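The Second Life of the Office Tower

At the Hulutside depot, the working day begins at seven with the unloading of cages. Each holds desktop computers withdrawn from offices, libraries and council counters, most of them still wearing the asset labels of their previous owners. By the time the roller door comes down on Friday afternoon, the week's intake has been weighed, logged and moved through to the benches at the rear of the building.

The depot is operated by Resex, an organisation established to return retired office equipment to community use. Its programme, known as Soso, supplies refurbished desktop computers to households, neighbourhood houses and small clubs. In February the programme placed 89 machines, its largest monthly total to date.

Demand for the desktop tower has proved more durable than many in the sector expected. Laptops are favoured by students who move between home and campus, but a family sharing one computer at the kitchen table is often better served by a machine that stays where it is put. A tower can be opened with ordinary tools. Its memory, drives and power supply can generally be replaced one at a time, and a fault in one of them need not condemn the remainder.

Assessment at Hulutside follows a fixed order. Storage drives are removed first and sent to a locked room for erasure or destruction, according to the wishes of the donor. The case is then cleaned with brushes and low-pressure air, the fans are turned by hand, and the power supply is tested away from the machine. Only after these steps is the computer started. The procedure takes around 25 minutes for a familiar model and considerably longer for one the bench has not met before.

Dust is the most common complaint. Machines that have spent years on carpet beneath a desk arrive with grey felt packed into the cooling fins, and those from workshops bring a finer, oilier deposit that does not brush away. Resex maintains a separate bench for the latter. Coffee is less frequent but more destructive, and a board that has been wet is ordinarily set aside for parts.

The programme recognises three grades. Machines in the first are suitable for general household use with no change beyond a new drive. Those in the second require additional memory or a replacement fan. The third grade is reserved for computers that will not be reissued whole, whose cases, cables and brackets are kept to repair the others. The shelves holding this stock occupy the whole of the eastern wall, and their contents are sorted by manufacturer and then by the year of the case.

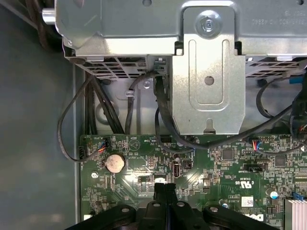
Layout matters as much as condition when a machine is graded. Office towers were designed to be compact, and the space between the drive bays and the motherboard is commonly the most crowded part of the case. Cables must be traced before anything is unplugged. Many are dark and easily mistaken for one another in shadow, so a technician is glad of a lead such as the thin one that loops out over the side panel and ends in short red, orange, yellow and blue wires at a small black connector. The bench rule is that each connector is labelled with paper tape before it is released, and that cables return to their original clips when the work is finished.

Screws are treated with similar care. Each machine is allotted a shallow tray with three compartments, one for the case, one for the drives and one for the board, and the tray stays with the computer until it is closed. Threads in older steel are readily damaged by the wrong screw, and a stripped bracket can delay a reissue by days.

Finished computers are transferred to the Dawber room, named for the street on which the first workshop stood. They run there overnight under load and are inspected again in the morning. Those that pass are packed with a keyboard, a mouse, a power lead and a printed guide of four pages, written for a reader who has not owned a computer before.

Recipients may return to the depot for repairs at no charge during the first year. The repair counter is open on weekday mornings, and appointments are not required.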